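Lamp repair bench stays open through April, harness kits sorted for Sunday crowd

Posted January 26, 2020

Quick one today. The Lultside repair room got its parts in. Finally.

The order from Wondanis was due before the holidays and showed up Thursday in two boxes, one of them pretty beat up. Everything inside fine, apart from a bag of screws that had split open and got into everything. It's the stuff for the Bellari ceiling lamps, the ones half the street seems to own and half the street has had go dark on them. New boards, new wiring, the small parts that sit in between.

Waiting list stood at 64 lamps on Friday night. Some of those have been on the shelf since fall with a name taped to the base. If yours is one of them you don't need to call, you'll get a card in the mail when it's done. Please don't come by to check, the shelf is three deep and it takes forever to dig one out.

Sorting came first. Last time the parts got dumped in one bin and people spent the whole first hour picking wires apart, so this time it's trays. Boards in one, small components in another, wiring gets the big one to itself.
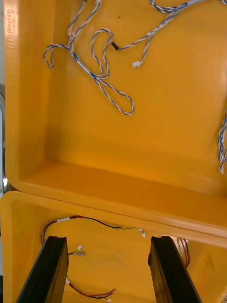 Wiring in a yellow tray, blue-and-white twisted pairs with little white plugs.
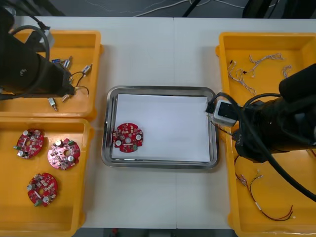 Catinca Ardeleanu would like people to stop pulling the harnesses out by the plug. She said it twice on Saturday and asked for it to go in here too. Hold the wires near the plug and you bend the pins, hold the plug and yank and you get a wire with nothing on the end, so lift the whole loop from the middle and let it come loose by itself. She also said a tangled one is still a good one and should not go in the scrap can, where she has found three of them already. They cost money and the next order won't be in before April.

Ebenezer Opoku wanted it known he was not the one with the scrap can.

On the money side. The parts bill came to $178 with shipping, paid out of what was left from the fall yard sale. Repairs stay free for lamps that take a standard board. If the lamp needs a new shade or a new base plate that's on you, and the hardware store on Wolde Street has said they'll look out a plate if you bring the old one in. Bring the old one in. A photo on your phone won't do, there are two hole spacings and they look the same.

How it works on the day: lamps get checked in at the door, you fill out the slip, the slip stays with the lamp. Take the bulb out and keep it at home. Dust it if you can, last month one came in with what looked like ten years of kitchen grease on it and it took longer to clean than to fix. Lamps are handed back at the same door and you sign for it. No lamps left outside overnight please, it rained on two of them in December.

Hours are Sunday 1 to 5 as before, plus a Wednesday evening slot from 6 if enough poeple sign up. Sheet is on the wall by the coat hooks. First names and a phone number is fine. No experience needed for sorting or check-in, soldering is for people who've done the short intro, next intro not scheduled yet, we'll post it.

Still wanted: a desk lamp with a bendy neck, small boxes with lids, masking tape, any color. Not wanted: more Bellari lamps for parts. Really. There's no room.

Side door is sticking again, push low.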